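Keeping film posters and signed photos at home: which tips hold up

Collectors pass around a lot of advice on looking after film posters, lobby cards and signed star portraits, and most of it comes from people selling something. I've had paper of this kind in my house for longer than I care to admit, including a set of lobby cards from the old Huvberg cinema, and I've ruined enough of it to have opinions. Take these as one person's opinions too.

"UV glass stops fading"

It slows fading. The bloke who framed my Pamano one-sheet charged me $352 and told me I could hang it anywhere I liked. I hung it opposite the lounge room window. The red lettering went first, then the leading lady's dress turned the colour of weak tea. The glass may well have done what it says on the brochure, but visible light fades ink as well, and an Australian summer supplies plenty of it. Put the thing in the hallway. A hallway costs nothing.

Signatures are worse. Felt-tip autographs from fan conventions can go pale in ordinary room light, and blue seems to give up before black. If you really care about the signature, hang a colour copy and keep the original in a drawer. Visitors won't pick it.

Clean the glazing, never the poster

You'll read that a slice of white bread lifts grime off old paper. It does lift a bit. It also leaves crumbs and grease in the fibres, and silverfish are fond of both. A soft, dry brush, working from the middle outward, is as far as I'd go. No damp cloth, no eraser over printed areas, and keep the hairdryer in the bathroom.

For acrylic glazing, use a microfibre cloth barely dampened with water. Spray the cloth and never the frame, or the liquid runs down behind the edge and wicks into the border. Skip any window cleaner with ammonia in it. It can cloud acrylic, and clouded acrylic stays clouded.

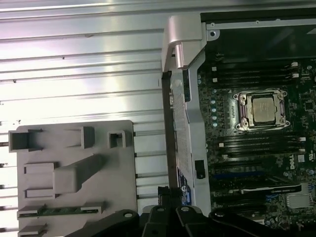 Screw-down display cases for lobby cards are the current favourite with sellers, and I'm not convinced. Two sheets of acrylic with a fixing at each corner look very smart on a shelf, but people wind one corner right down before they've started the others, and the card bows or the acrylic cracks. The processor socket on that Dell board has a screw at each corner of its metal frame too, and I'd go at a display case the way I'd go at any four-cornered fixing: start all of them loosely, then work across the diagonal a little at a time, and stop when it's snug. If the card can't shift when you tilt the case, you're done. Don't use a power driver, whatever the bloke in the video is doing.

Tape, and the undoing of it

Sticky tape on the back of a poster looks harmless for years and then comes through the front as a brown stripe. "Archival" tape is a word on a packet. Some of it is decent. I bought a roll of the Trivis stuff on the strength of that word and it had gone yellow by the second winter. Photo corners hold a card perfectly well with no glue on the card at all. If there's old tape already on there, leave it be unless it's lifting by itself, and let a paper conservator look at anything you'd be upset to lose.

Rolled or flat?

Flat, if you've got the room. Under the spare bed is fine so long as it's dry. If it has to be a tube, get a wide one, 145 mm across if you can find it, and roll the poster with a sheet of acid-free tissue. The skinny mailing tubes will put a curl in the paper that takes weeks under books to relax.

Not the garage, not the roof space. I don't care how well sealed the tub is.

Silica gel sachets

Every listing for a storage box now throws in 12 of them. They soak up moisture until they're full and then they sit there doing nothing, which is the part the listing leaves out. Put a cheap humidity gauge in the box and read it now and then. Mine cost less than lunch and taught me that the cupboard I'd trusted was far damper in February than I'd thought.

Certificates

Not a cleaning tip, but it belongs with the rest. A certificate of authenticity proves that somebody owns a printer. My Čierny portrait came with a very handsome one, gold seal and all, and the signature turned out to be printed along with the picture. I paid $90 for it. Check under a strong magnifier before you spend anything on framing: a row of tiny dots through the pen stroke means you've bought a reproduction. It's still on the wall in the laundry, and I haven't bothered with UV glass for that one.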